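Up at half past six. Rain in the night, but the path was dry by the time I put the bins out. Porridge, two cups of tea, and then a look through the post that has been sitting on the stairs. A letter from the water company, a card for a window cleaner and the Plotano catalogue, which I didn't ask for but read from front to back all the same. They want 143 pounds for a laundry cupboard with three shelves. I put it in the recycling and then took it out again to keep the page with the measurements.

The airing cupboard has been bad since April. Every time I open the door something slides out, and it is always a pillowcase. I have been folding things in whatever way suited me on the day, so that no two towels are the same size when they go on the shelf, and the pile leans until it falls. I decided this week that I would go through the lot and fold everything one way. I've done the sheets. Today was for cloths and towels, starting with the small ones.

The method I am using is the one from the Condeser leaflet, more or less. Hold the cloth up by two corners and let it hang until it stops swinging. Bring the corners together, lay it down, smooth it from the fold outwards, fold again, and then once more in three if it is a towel. The leaflet says not to shake it. I had always shaken. My mother shook everything out of the back door before it was folded and I suppose I took it from her. The leaflet is right that a shaken towel lands crooked.

I kept to one at a time. The finished ones go straight into a bin, and the ones waiting stay in a heap until their turn. I tried yesterday to spread several out first and fold them in a row, and ended up with corners lying over one another and had to start again.

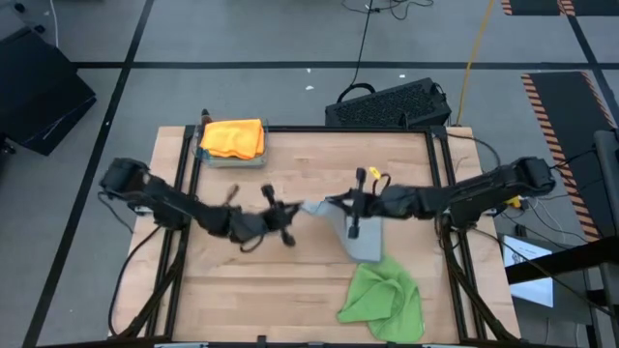

Clilurach, 26/08/2022

The grey cloth held up over the table, with the green one still in a crumple underneath it. The orange-yellow towel was already folded and in the clear bin at the back corner. I was pleased with that towel. The edges sit neatly one on top of the other, which is how I want the whole shelf to look.

Grey is the awkward one. When it is held up it hangs in a loose fold and it is hard to tell which corner belongs with which. I have thought about putting a stitch of coloured thread in one corner of each of the plain cloths so I can find my place. It would take an evening. I have red thread and some navy, and the navy wouldn't show on half of them, so red.

The green is easier to see but creases if you so much as look at it. Left in a heap it will keep every line, and no amount of smoothing with the flat of the hand gets them out. I don't iron cloths and I am not going to start. I have settled for folding it with the worst of the creases on the inside.

A wooden top is good for this sort of work. I used to fold on the bed, and the bed gives, so you press down on one side and the other side moves. On a hard flat surface the cloth stays where it is put. The height matters as well. After an hour at the bed I can feel it in my back, and after an hour at a table I can't.

Stopped at eleven for coffee and a piece of the fruit loaf, which is going stale and will have to be toasted from now on.

Afterwards I got out the box from under the stairs, which I had been putting off. It was full of old sports towels, most of them thin in the middle. One is a Puma one from when I still went swimming before work, and it has gone stiff as a board. I can't think when I last used it. I have put it with the car things. Two more went the same way. The rest I washed on the short programme and hung along the back fence, where there was a decent breeze for once.

Lunch was soup from the freezer. The label had come off, so I didn't know what kind until it was in the pan. Leek.

I spent part of the afternoon measuring the cupboard, with the catalogue page beside me. The shelves are slatted and deeper than I thought, and the back half is wasted because whatever goes there is never seen again. Shallow bins would help. The clear sort are best, as you can see what is in them without lifting the lid or pulling everything forward, and a shallow one stops you piling things too high. I want one for hand towels, one for cloths and one for the odds and ends such as flannels and the bath mat. Bath towels can stay loose on the bottom shelf, being too big for a bin of that kind. I wrote the sizes on the back of the water company's envelope and then spent ten minutes looking for the envelope.

Rang the shop in the high street about bins. They have some, but the man wasn't sure of the depth and couldn't leave the till to measure one. I'll walk down tomorrow and take the tape with me. I'd sooner see them before paying.

I should also write down what I did about the kitchen cloths, or I shall forget. They are to be kept apart from the others now. They live in the second drawer down, next to the tea towels, folded in half and in half again and stood on end. Standing them on end was an idea from the same leaflet and I was doubtful, but the drawer takes more that way and you can pull one out without disturbing the next. The only trouble comes when the drawer is half empty and they all lie down. A tin at one end holds them up for now.

Fetched the washing in at four. All dry apart from the thick blue towel, which never is. It is over the banister with the landing window open. The others I folded straight away while they were still warm from the sun, and I can say that the job goes much faster once your hands have got used to the order of it. At the start of the week I was having to stop and think at each fold. I still get the thirds wrong now and then, with a bit of a lip left over at the edge, and those I open out and do again.

Walked to the end of the lane and back before supper. My daily target is 4000 steps and with all the going up and down stairs I had passed 3000 before I put my shoes on, so it didn't need to be a long walk. Blackberries are coming on by the gate. Most are still red. Somebody has been at the ripe ones on the low side already.

Egg on toast, and the last of the tomatoes. Wireless on for the news and then off again.

Still to do: the flannels, the bath mat, the bag of things for the charity shop, the red thread. The spare pillow needs a new cover before anyone comes to stay. Take the tape measure tomorrow, and the envelope, which is behind the clock.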